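¿Cómo doy el peso para un amateur sin llegar muerto al ring?

Publicado por guantes_prestados - August 5, 2019

Hola a todos, llevo tiempo leyendo el foro pero nunca me había animado a escribir. Entreno boxeo desde hace casi dos años en el gimnasio Praltard y mi entrenador me ha apuntado a una velada amateur en octubre, la que organiza Odetti en el polideportivo. Sería mi debut, ¡por fin! El problema es que me han puesto en 57 kilos y yo ahora mismo me levanto pesando 5 más.

En el gimnasio cada uno me dice una cosa. Uno que corra con el traje de plástico, otro que deje el pan y ya, otro que no beba nada desde el día antes y que luego en el pesaje se me pasa todo. Esto último me da bastante miedo, la verdad, porque en verano hice sparring un día que había bebido poco y al segundo asalto veía lucecitas (y eso que era con casco y flojito).

Entreno cuatro tardes por semana y trabajo de pie toda la mañana, así que tampoco puedo vivir de lechuga. ¿Cómo lo haríais vosotros? ¿Me da tiempo a bajar comiendo normal o le digo ya al entrenador que me suba de categoría? Me da un poco de corte decírselo porque ya ha dado mi nombre.
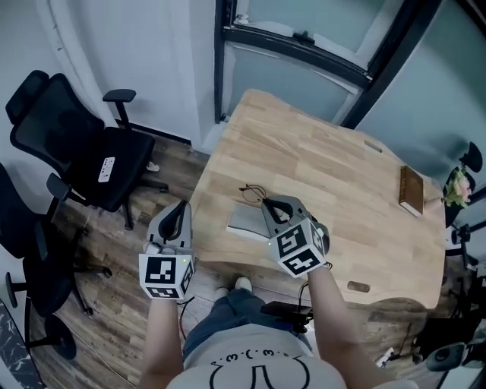
Zurdo_de_barrio pregunta antes de nada si el pesaje es el mismo día o la víspera, que cambia mucho el cuento. En las veladas de Odetti en las que he estado yo era la misma mañana, y boxeabas por la tarde. Con tan pocas horas no recuperas ni de broma lo que has sudado, así que olvídate del traje de plástico y de no beber. Yo lo hice una vez, con 19 años y muy poca cabeza, y subí con las piernas de otro. Perdí los tres asaltos y de los dos últimos casi no me acuerdo.

Lo que me funcionó después fue ir despacio. Cené más temprano, quité la cerveza y los refrescos, dejé el arroz y la pasta para los días de entreno fuerte y apunté el peso cada mañana en ayunas, siempre en la misma báscula. Y digo la misma porque la del gimnasio me llegó a dar casi un kilo de diferencia con la de la competición, menudo susto. De aquí a octubre tienes semanas de sobra para perder una parte, pero si a falta de quince días sigues lejos, habla con tu entrenador. Los cambios de categoría en amateur se hacen constantemente, lo que fastidia es avisar en la puerta.

Ah, y no bajes el sparring pensando que corriendo adelgazas más. Vas a debutar, te hace falta acostumbrarte a que te peguen un poco - suena feo, pero es así.

KO_tecnico

sube de categoria y punto. en 60 vas a estar mas fuerte y comes tranquilo. yo en mi debut pase hambre un mes y mi rival ni se presento

Mari_jab

Añado una cosa a lo de Zurdo, que en general me parece bien. Pide cita con el médico deportivo antes de empezar a quitar comida, que para sacarte la licencia te van a hacer reconocimiento igual y así aprovechas la visita. En el club Valdovinos nos mandaban a una nutricionista y la primera consulta no era nada cara. A mí me quitó solo 200 calorías al día, yo esperaba una dieta de esas horribles y resulta que podía merendar bocadillo (pequeño, pero bocadillo).

Y no te dé corte hablar con tu entrenador, de verdad. Te apuntó en ese peso a ojo, seguramente viéndote en camiseta, y prefiere saberlo ahora. Cuéntale también lo de las lucecitas en el sparring, que eso lo has dejado caer de pasada y a mí es lo que más me preocupa de tu mensaje. Si te vuelve a pasar, paras y te bajas, da igual quién esté mirando.

¡Mucha suerte y cuéntanos cómo te va en la velada!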